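Wiveslow on Jomorby - where did the rooftop song go??

marigold_reel
OK so I finally got my sister to sit down and watch Wiveslow with me, after talking it up for months, and the rooftop song is gone. Just gone! Gervasio Paredes walks up the stairs with the umbrella, there's a little dip in the sound, and then he's on the train. I sat there like an idiot saying "wait, wait, it's coming" and it never came. I saw this in a theater when it opened and I know that song was there, because half the row behind me was singing it. Is this a Jomorby thing or is there a different cut going around? The soundtrack album still has it, track 7.

tapedeck_lou
It's a Jomorby thing. Same with me. I thought I'd fallen asleep.

PlaybackPete
Not only them, I think. The version on the plane didn't have it either, and that one was missing the wedding number on top of it. But airlines chop everything so I wouldn't read much into that.

My guess is it's the music rights. Farías put out the album and they've always been picky about who gets to use what. The rest of the songs belong to the production company, and the rooftop one was licensed in from Joris De Graaf's older record. If the license covered theaters and didn't cover streaming, out it goes.

marigold_reel
But it's in the trailer! The trailer is right there on the same page as the movie, on Jomorby, and it's the first thing you hear.

PlaybackPete
Trailers get cleared separately. I've got a friend who used to do that paperwork and she would tell you it makes no sense to anybody.

ninety_nine_rupees
I'm going to be the bad guy. The movie is better without it.

I like the song! I have it on my running playlist. But where it sits in the movie, it kills the whole stretch. He has just read the letter. We know he has to get to the station. And then we get five minutes of umbrellas and a change of shirts and Celeste Ibarra showing up on a roof in a city she's not even supposed to be in. On streaming he reads the letter and he goes. My heart was in my mouth and it never was in the theater.

marigold_reel
She's not really on the roof, he's imagining her!! That's the point of it. Without the song you have no idea he's still in love with her until the very end, and then the last scene looks like it comes from nowhere. My sister said exactly that. "Since when does he like her?" Since the ROOF, Dana.

tapedeck_lou
lol at Since the ROOF

I'm with marigold. I also think people forget how good Uriel Salinas is in the background of that one. He's doing all the steps half a beat late on purpose, like a friend who got dragged into it. Watch him by the water tank.

ninety_nine_rupees
I can't watch him by the water tank, it's been cut. Which is fine by me.

oldgold_matinee
Hello all, long-time lurker, I mostly post in the poster art section. I want to stick up for the song too but for a different reason, which is the color. The first half of Wiveslow is gray and blue nearly all the way through. Station, office, the aunt's apartment, the rain. The rooftop number is where the picture warms up, and after it the warm colors stay. They're in every room he walks into. If you take the song out, the movie goes from blue to gold in one cut and it looks like a mistake in the transfer. I saw people on another board complaining about the transfer and I'm fairly sure that's what they were noticing.

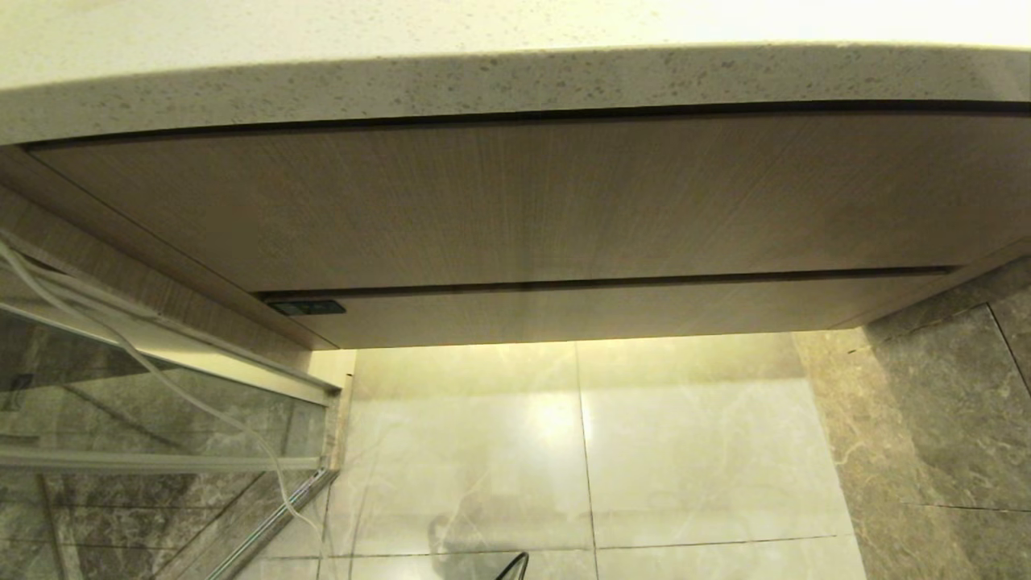 The theatrical poster does the same thing, by the way, blue across the top and gold along the bottom, and I've always assumed the designer had seen the rooftop footage before anyone else did. I've got the original sheet rolled up in the closet and the reprint on the wall, and the reprint is wrong. The gold came out nearly yellow, sort of a mustard. What it should be is closer to the warm light coming out from under that vanity cabinet and falling on the floor, soft and low, with the pale drawers above it staying fairly plain. In the original the gold only gets as high as Gervasio's knees. On the reprint it's all the way up to his chin and he looks like he's standing in soup. If anyone has the Remden poster from the same designer I'd love to know if the reprint of that has the same problem.

tapedeck_lou
I have the Remden one! It's in my kitchen. The reds look OK to me but I never had the original so I couldn't tell you. Also I have cooked a lot of onions in front of it.

oldgold_matinee
If the red of her scarf looks closer to brick than tomato, you've got a good one.

tapedeck_lou
Brick. Yes! Very brick.

PlaybackPete
Back to the song for a second. I went and checked the running times. The theatrical listing I could find was 8 minutes longer than what Jomorby has. The song is five and change. So something else has been trimmed, and I can't work out what.

marigold_reel
The ice cream cart? Is the ice cream cart still in? I was so mad by then I stopped paying attention.

PlaybackPete
Cart's in. I skipped through last night.

ninety_nine_rupees
Credits. The theater version had the song reprise over the credits with the crew dancing. Jomorby has plain black credits with the instrumental. That would be a couple of minutes at least, and it's the same song, so same rights problem. There you go, Pete, I'm on your side about the rights even if I'm happy about the result.

PlaybackPete
Oh that's good. That would do it.

marigold_reel
NOT THE CREW DANCING. The makeup lady doing the splits was the best thing in the whole movie. I'm going to write to them.

kettle_and_reel
I wrote to them already, for what it's worth. Got a form reply saying titles are shown "as supplied," and then a survey asking how satisfied I was with the reply. I gave it a 2.

One thing I haven't seen mentioned: there's a disc. It came out from a small label and was sold mainly at the Murray Te Moana retrospective, since he shot it and they did a few of his. I paid 70 bucks for mine, which was silly, but it has the full cut with the rooftop song and the crew credits. The subtitles on the songs are terrible. "My heart is a bus timetable" is one of the lines and I don't believe that's what he's singing.

oldgold_matinee
It sort of is! It's a railway timetable, and the line is about her being late. The subtitles in the theater said "my heart keeps your hours," which is prettier.

kettle_and_reel
Well now I feel bad for laughing at it for a year.

ninety_nine_rupees
70 for a disc so you can watch a man dance on a roof when he should be at the station.

kettle_and_reel
And I'd pay 100.

marigold_reel
Kettle, does the disc play in a regular US player or do I need one of the region-free ones? And does it have the picture the right way, i.e. no mustard? Asking because my sister's birthday is in October and she has to see it properly, she still thinks the ending is dumb.

kettle_and_reel
Plays fine in mine, and mine is the cheapest one they had at the store. Color looked right to me - blue for ages and then it slowly goes gold during the song, like oldgold says. I never noticed it until I read this thread, and I put it on again Monday night to look. The change happens across the second verse. By the time Celeste turns around, the wall behind her has gone from gray to nearly orange.

oldgold_matinee
Thank you for checking! I've been saying this to people for ages and mostly they say "huh."

ninety_nine_rupees
Huh.

(I did go and watch the song by itself after all this. It's a great song. The water tank stuff is very funny. I still say put it earlier, before the letter, and everybody would be happy. He could be imagining her on the roof for no reason at all, guys do that.)

tapedeck_lou
If it's before the letter it's not raining yet, so no umbrellas.

ninety_nine_rupees
Parasols.

marigold_reel
I'm reporting this post.

PlaybackPete
Has anybody checked Remden on there? I was going to watch it this weekend and now I'm worried about the boat song.

tapedeck_lou
Boat song's in, I had it on while I was doing dishes. The one at the bus depot fades out early though, I think. Going to go look at it again.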